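Troubleshooting: A Hand-Held Gripper That Drops or Drags Beaded Jewelry

Applies to two-jaw hand-held grippers used in pairs for recording sorting and put-away tasks with small items.

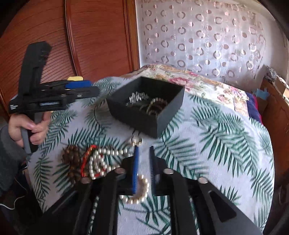 What the fault looks like

You close the jaws on a bracelet, lift, and one of three things happens. The bracelet slides out before it clears the cloth. It comes up with a second piece hooked to it. Or it reaches the box, the jaws open, and it stays hanging from a fingertip.

The first is usually a grip problem. The second is almost always layout. The third can be a worn pad edge, or a linkage that isn't opening all the way. Work through the steps in order and stop when the fault goes away. Changing several things at once makes it hard to know which one fixed it.

Before you start

Take both grippers off the task and stop the recording. If your setup has a powered follower arm that mirrors the hand tool, switch it off at the supply before you touch any fingertip. A jaw will close on a thumb as easily as on a pearl strand.

You will need:
A small screwdriver that fits the linkage screws
Lint-free cloth
Isopropyl alcohol
A strip of plain printer paper
Spare finger pads
One inexpensive bracelet you don't mind breaking

Step 1. Write down the failed trials

Go back through the log and mark each failure as slip, snag or hang-up. Note the item too. On our Erkik jewelry set we ran 818 pick attempts and logged 181 failures, and we had been calling all of them "drops." Once they were sorted, most turned out to be snags, and we had spent an afternoon replacing pads for no reason.

If you can't tell from the log, mark it unknown and leave it out.

Step 2. Check the linkage

Open and close the jaws slowly, with nothing between them. The movement should be smooth from end to end. Look at the joints on both sides and try each screw. A loose joint lets one finger arrive ahead of the other, which rolls a round bead sideways out of the grip.

Tighten each screw until the play is gone, then back it off slightly if the joint feels stiff. Don't use permanent threadlocker. If a screw works loose again within the same session, replace it.

Release the handle and watch the jaws return. If they stop short, look for thread or elastic wound around a pivot. Bracelet cord is a common cause. Pull it out with tweezers and do not cut toward the pivot.

Step 3. Clean and compare the fingertips

Wipe both pads with alcohol and let them dry completely. Hand lotion and metal polish come off jewelry and build up on the surface.

Now compare the two sides. A smooth pad facing a ridged one can work for boxes and bottles, but beads tend to settle into the ridges and turn. If your tool has mismatched fingertips, note which is on which side in the session sheet. For bead strands we fit the same pad to both.

Look along the bottom edge of each pad. A lifted corner catches on ring settings and cord. Replace the pad if a fingernail will go under it.

Step 4. Do the paper test

Close the jaws on the paper strip and pull gently. Repeat at the tip, the middle and the base of the pads. The pull should feel even. If the paper slides freely at the tip but holds at the base, the fingers are splayed and the tip will not hold a single strand. Go back to step 2.

Step 5. Fix the layout

Spread the pieces so that no strand lies over or through another. Pearls, wooden beads and cord bracelets should each have their own patch of cloth, with a jaw's width between them. Coiled strands are the worst case. Either open them into a loose loop or leave them out until single pieces are working.

Pull the cloth flat and pin or tape the edges. The jaws pick up soft fabric along with a thin bracelet, and when that happens the whole table shifts, including the box.

Keep a clear landing area in front of the box. A ring left close to the near corner gets pushed along by the fingertips on the way in.

Step 6. Check the release

Lower the jaws inside the box walls before opening them. With a tall box, operators tend to open at the rim, and a long strand ends up draped over the side. If the piece hangs on a fingertip, lay it against the inner wall and open again. Don't shake the tool. Shaking upsets tracking and can throw loose beads across the room.

A matte black box also makes it hard to see dark pieces at the bottom. Add light from above if operators are misjudging depth.

Step 7. Retest

Use the spare bracelet first. Run it until you have a clean pick, carry and release with each hand, then bring back the other items one type at a time. After our own fix we ran 700 more attempts before putting the Griltel batch through, and kept 2 spare pads at the table.

If a strand breaks

Stop both operators. Keep the jaws closed if they are holding any part of it. Pick up loose beads by hand, starting with the floor, and check the pivots before anyone moves a handle. A small bead inside the linkage can jam it half open. Mark the trial as a failure and do not restring the piece for the same session.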